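Shopping for grippers at the Hillholm open day

I finally made it out to Hillholm for the Elelcombe open day (3/1/19, for those of you keeping track), and I went with a list. Our workshop has money set aside for automation this year and I've been going back and forth for months on what to spend it on, so I wanted to see things up close and ask annoying questions!

Parking was a pain and the coffee was gone by the time I got in. Radka Kadrić was doing the tours and she let us stand right at the benches, which I loved. First stop was the arm area. Nice, but way over what I can spend, and the safety fencing is extra. I wrote that down and underlined it.

Then we got to the hand-held gripper tools, and I ended up staying there most of the afternoon. You hold the thing yourself and do the job with it, and it has a camera so the whole thing gets recorded for teaching an arm later. Radka quoted me $2078 per unit, with an 18 week wait if you order now. I asked about spare finger pads (I always ask about spares) and they come in packs of 11, priced separately. Put them in the budget from day one, she said, and don't try to squeeze them in come November when the money's gone.

Bakari Tanui from Matić was in my group and he wanted to know about training time. Their plan is 37 hours per person before anybody's recordings get used. I had budgeted zero hours for that – oops.

What sold me was how ordinary the bench work is. Cords, chargers, the sort of stuff we handle all day long.

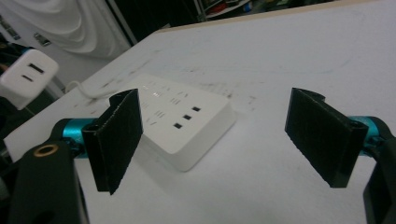

Power strip between the gripper fingers, on the bench at Hillholm.

I also asked about tables, and a plain one is fine, so that's one line I can cross off. I'm still waiting on a second quote from Linuvby before I commit to anything. My guess is we'll get two units and a big pile of pads this year, and leave the arm for the next budget. Mimoza Nikolovski has promised to send me the price sheet with shipping on it, and I'll post the numbers when I have them.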